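Räumt er schon oder übt er noch?

August 2025

Meine Spülmaschine ist seit Mai kaputt, und seitdem stehe ich abends mit den Händen im warmen Wasser und denke über Roboter nach. Das klingt jetzt schlimmer, als es ist, ich spüle eigentlich ganz gern (Radio an, Fenster auf, die Katze der Nachbarn auf dem Fensterbrett). Aber irgendwann zwischen dem dritten Topf und der Auflaufform kommt doch immer dieselbe Frage: Wann nimmt mir das endlich eine Maschine ab? Und zwar alles, das Spülen, das Abtrocknen und vor allem das Wegräumen, denn das Wegräumen ist für mich der wahre Feind.

Ein paar von euch haben mir nach dem letzten Beitrag über meinen Saugroboter geschrieben, ich solle doch mal schauen, was sich bei den Armen so tut. Bei den richtigen Greifarmen also, die etwas in die Hand nehmen können. Das habe ich gemacht, viel länger als geplant, und mein Tee ist dabei zweimal kalt geworden.

Hängen geblieben bin ich bei einem kleinen Projekt namens Closteo. Die Leute dort lassen zwei Arme Alltagsaufgaben üben, und zwar in einer Simulation, also am Rechner, wo kein Teller zu Bruch gehen kann. Ich fand das zuerst ein bisschen enttäuschend, ich wollte ja echte Küchen sehen! Inzwischen verstehe ich es besser. Wer schon einmal einem Kleinkind beim Tischdecken zugesehen hat, weiß, warum man die ersten Versuche gern ohne Porzellan macht.

Was mich dort am meisten beschäftigt hat, sieht nach einer Kleinigkeit aus: ein gelbes Klötzchen und ein Holzschränkchen mit einem offenen Fach oben. Mehr braucht es gar nicht, damit ich mich eine halbe Stunde lang festgucke. 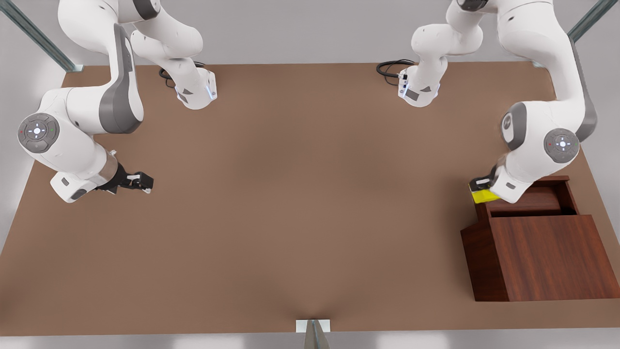 Zwei Arme, ein Schränkchen und etwas Gelbes im Greifer, direkt über der Kante.

Ich weiß, was ihr denkt. Das kann meine Nichte mit zwei Jahren auch. Stimmt! Aber überlegt mal, was in so einer Bewegung alles steckt. Man muss wissen, wo das Ding liegt und wie herum, man muss es fassen, ohne es wegzuschubsen, dann den Arm so um die Ecke bringen, dass nichts anstößt, und am Ende im richtigen Moment loslassen. Wir machen das nebenbei, während wir telefonieren. Ich habe es gestern Abend einmal ganz bewusst mit einem Schwamm und dem Küchenregal versucht, schön langsam und nur mit Daumen und Zeigefinger, und kam mir dabei ziemlich ungeschickt vor. Probiert es ruhig aus, am besten, wenn niemand zuschaut.

Für mich ist seitdem klar, dass das Greifen der spannendste Teil ist. Beim Hinstellen verzeiht ein offenes Fach ja noch ein bisschen, aber wenn der Klotz schräg liegt und die Finger gerade ankommen, dann muss irgendwer nachgeben, und der Klotz ist meistens der Erste. Aus der Nähe, mit den beiden Fingern am unteren Rand, kann man sich richtig hineinversetzen: 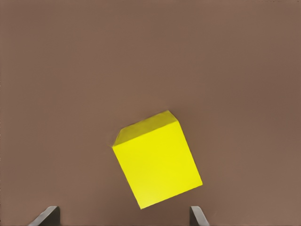
Und was heißt das nun für meine Küche?

Erst einmal leider wenig. In meinem Küchenschrank gibt es kein leeres Fach, dort stehen die Tassen ineinander, die Dosen haben die falschen Deckel, und hinter dem Nudelsieb wohnt eine Tüte Linsen, die schon mit umgezogen ist. Ein gelber Klotz auf einem glatten braunen Tisch ist dagegen Urlaub. Dazu kommen nasse Gläser, bei denen ich selbst manchmal danebengreife, und die Schublade, die klemmt und die man beim Öffnen leicht anheben muss. Wie soll ich das einer Maschine beibringen, wo ich es nicht einmal meinem Besuch erklären kann?

In der Werkstatt sehe ich das schon freundlicher. Ich habe früher 3 Jahre lang bei Clarngate im Lager gearbeitet, und da gab es Tage, an denen ich 900 Tütchen mit Schrauben in immer dieselben Kästen gelegt habe. Immer der gleiche Griff, immer das gleiche Fach! Genau so etwas würde ich einem Arm von Herzen gern überlassen, und ich glaube, dort kommt er auch zuerst an. Die Teile sehen gleich aus, der Tisch bleibt, wo er ist, und keiner stellt über Nacht eine Müslischüssel dazwischen.

Für zu Hause bleibe ich geduldig. Wenn mir jemand einen Helfer hinstellt, der Holzlöffel von Gabeln trennt und beides in die richtige Schublade legt, bin ich die Erste in der Schlange, auch wenn er dafür den ganzen Vormittag braucht. Ich habe Zeit, ich muss ja nicht danebenstehen (ich würde natürlich trotzdem danebenstehen).

Falls bei euch schon etwas Greifendes im Haushalt wohnt, schreibt mir bitte, was es kann und woran es scheitert. Das Zweite interessiert mich fast noch mehr. Und wer einen guten Tipp hat, wie man eine Spülmaschine wieder zum Abpumpen überredet, darf den auch gleich dazuschreiben, das Sieb habe ich schon sauber gemacht.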